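Divided bins and the case for leaving one side empty

Most advice on small-parts storage treats an unused compartment as waste. The usual measure is fill rate, and on that measure a two-compartment bin with everything on one side scores badly. I think the measure is wrong for a bench, and I have stopped using it for ours.

Some background. The Letier workshop holds 567 catalogued items in open containers, most of them blocks, spacers and packing pieces. Until September we stored them by the Claltura method, one type to one compartment, with a label on each. It worked well on the shelves. On the bench it failed within 2 weeks, because pieces in use do not stay sorted. They are picked up, tried, put down and picked up again, and at 4 in the afternoon nobody walks back to the correct label.

Tamunoemi Ugwu, who runs stores, argued for more dividers. Her view is that mixing is a habit and that a tighter container corrects it. I take the point for screws and washers, where a mistake costs time to find. For blocks large enough to tell apart at arm's length, the divider does work that the eye has already done.

What a bench bin does need is a place for things to go next. If both sides are full, there is nowhere to move a piece once it has been checked, and it ends up on the table -- or on the floor under the Ziner press, where I found 10 of them last month. An empty side gives the work a direction. 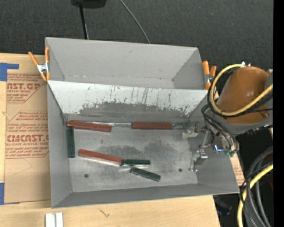 Sheet metal suits this use better than moulded trays, in my opinion, and its faults are mostly cosmetic. Paint goes first on any surface that pieces can be dragged or dropped against. On the grey bin the divider has taken a broad band of dark scratches and chips, with flaked paint towards one end, while the walls of the empty rear compartment are smooth apart from a small scuff. The red and green blocks share the front compartment at whatever angle they happen to lie, and I see no reason to square them up. Repainting the panel would look tidy and change nothing about how the bin works.

Two objections remain. The first is weight, as a steel bin is tiresome to carry when loaded. The answer is to leave it on the bench and bring the parts to it in a Tu tray. The second is that an empty compartment attracts rubbish: pencils, tape ends, other people's tea spoons. I have no technical answer to that one. We tip it out at the end of the day.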